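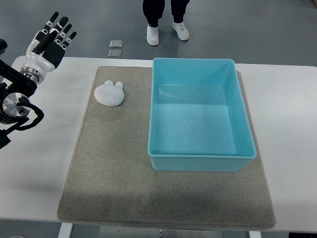

Robotic hand raised above a white table.

Vutside exterior limewash: frequently asked questions

These answers cover Vutside limewash as supplied in tubs by Oseo. They do not cover the interior grade, which has a different binder and its own sheet.

What is limewash?

A thin suspension of slaked lime in water, brushed on in several coats. It hardens by taking up carbon dioxide from the air. The finished coat is calcium carbonate, bonded to the wall surface, and water vapour can pass through it in both directions.

Which surfaces can it go on?

Lime render, lime plaster, soft brick, cob, earth and most porous stone. The surface must draw in water. Flick some water at the wall with a brush: if it darkens the surface within a minute, the wall is suitable. If it beads and runs off, it is not.

Can I put it over masonry paint?

No. Masonry paint seals the pores and the limewash will sit on top as dust until the first heavy rain. The paint has to come off first. Steam or a poultice stripper will remove most types. Do not sandblast soft brick, as this takes away the fired face and the brick will then decay faster than before.

What about cement render?

Results vary. An old, weathered cement render may have enough suction. A new one usually does not. Try a patch in an out-of-the-way place, leave it for a month and rub it with a dark cloth. Slight chalking is normal. Bare render showing through is a failure.

How many coats will I need?

Four on new lime render, three over sound existing limewash. Five may be needed on a wall that faces the prevailing weather. Each coat should look too thin when it goes on. It is nearly clear when wet and turns opaque as it dries, so do not judge coverage until the next day. 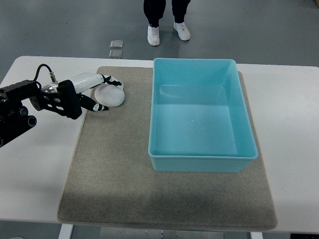

How long do I leave between coats?

At least 24 hours, and longer in still, damp air. Dampen the previous coat with a mist sprayer before starting the next. The wall should be damp to the touch with no standing water on it. If the earlier coat lifts on the brush, it has not been left long enough.

What weather do I need?

Air and wall temperature above 8 degrees, with no frost forecast for the following week. Avoid direct sun, drying winds and rain. Above 20 degrees, work in the shade and follow it round the building. Hessian hung clear of the wall and kept damp will slow the drying. Plastic sheeting is a poor substitute as it stops the air from reaching the coat.

Which brush should I use?

A wide fibre brush with long bristles. Rollers leave the coat too thick and spray guns give uneven suction marks on old walls. Work the wash into the surface in all directions, then lay it off lightly. Keep a wet edge and stop only at a corner, a downpipe or some other natural break.

Do I have to stir it?

Yes, before use and every few minutes while working. The lime and pigment settle quickly. A paddle in a slow drill is suitable for the first mix - a stick is good enough after that. Unstirred wash is the usual cause of bands of different strength across a wall.

How much does a tub cover?

A full tub gives 27 square metres in a single coat on smooth render. Rough stone can use twice as much. For tinted work, buy all the tubs together and blend them in a larger vessel before starting.

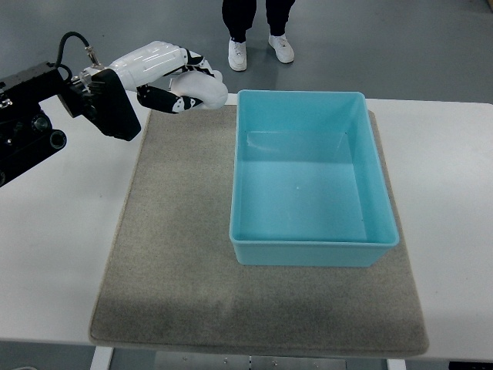

Can I tint it myself?

Only with lime-fast mineral pigments. Many craft pigments fade or change colour in alkaline mixtures. Mix the powder to a paste with hot water, leave it overnight, then strain it into the wash. Keep a written record of the weights. Too much pigment weakens the coat, and we do not support mixes darker than those on the Tsegaye colour card.

Why has my wall dried patchy?

Some variation is part of the finish, and it changes with the moisture in the wall. Sharp-edged patches are another matter. They are usually caused by repairs with different suction, or by stopping part way across. A further thin coat over the whole face will normally even them out. Spot repairs tend to show.

Why does it rub off?

It has dried before it could harden, or it went on too thick. Brush off the loose material, dampen the wall well and apply one thin coat. If that also rubs off, send us a note of the surface, the weather and the number of coats.

Is it safe to handle?

Wet limewash is strongly alkaline and can cause serious eye damage. Wear close-fitting goggles, gloves and long sleeves. Rinse splashes on skin with plenty of water. For a splash in the eye, rinse at once, keep rinsing and get medical help. Cover glass, metalwork and varnished wood before starting. Do not pour washings into a pond or drain.

How should I store it?

Lid on, out of frost, with a thin layer of water over the surface. It does not spoil under water. A tub that has been frozen should be thrown away.

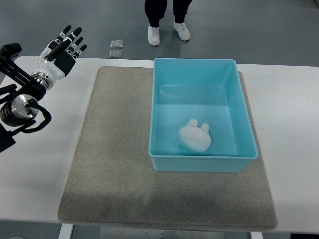 Netum, September

The section on gaps between coats has been revised by Berhanu Hailu. The earlier wording allowed a second coat on the same day in warm weather, and this no longer applies to any batch.

Who do I contact about listed buildings?

Ask your local conservation officer before changing a colour or removing paint. Consent may be needed for either. Donal Mac Carthaigh on our technical desk can supply a materials statement to go with an application. Please give the batch code from the lid when you write.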